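首页 归档 关于 留言

2023年11月29日 作者：Shewit Gashaw

我们队的飞盘赛季上周结束了。战绩不提也罢，要提的话，输的场次一只手数不完，赢的场次用另一只手还有富余。

队名叫Zollar，是Tekle Jemal起的。他说念起来像一种很快的动物。八月份报名的时候，群里有30个人举手，个个都说自己大学时跑得飞快。第一次训练来了一半，第二次下小雨，又少了一半，到第一场比赛前夜，我还在挨个发私信求人上场。有人回我“看情况”，我后来学会了，“看情况”就是不来。

第一场对Horrocks队。他们有统一的队服、统一的水壶，连热身时的喊声都是齐的。我们这边有人穿了足球鞋，有人穿了慢跑鞋，Fikri Jugah穿的是他唯一一双没破的鞋。开场我们居然先得了一分，全队跑到场地中间抱成一团，庆祝的时间比这一分本身还长。然后就是4比13。
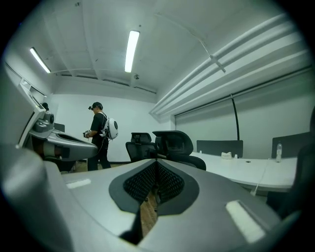 Zinash Hadgu在上一篇底下留言，说我们输球跟体力没关系，是防守时老盯着盘看，人从背后跑过去了都不知道，她在场边喊了整整一个下半场，嗓子都哑了，场上没有一个人回头。我想了想，当时确实听见有人喊，还以为是隔壁场地的。

于是赛季后半段我们专门练回头。练法很土：两人一组，跑几步就回头看一眼身后的人。练了三次，效果是大家都学会了回头，也都学会了撞人。Tekle把我的眉骨撞出一个包，我请了半天假，在同事面前说是打球受的伤，听起来比较像运动员。

最后一场对Pliltaleo队，风特别大，盘一出手就往停车场飘。两边都传不准，水平一下子拉平了，我们赢了两分。Fikri说这叫会利用天气。对方队长过来握手，说明年不想在风天碰见我们，我当这是夸奖收下了。

明年还报不报名，群里又在讨论，现在有28个人举手。我把“看情况”的那几位单独记了一个名单。另外还欠着场地费没交齐的，自己心里有数，我就不在这里点名了，Tekle。

本网站使用Cookie以改善您的浏览体验。继续浏览即表示您同意我们使用Cookie。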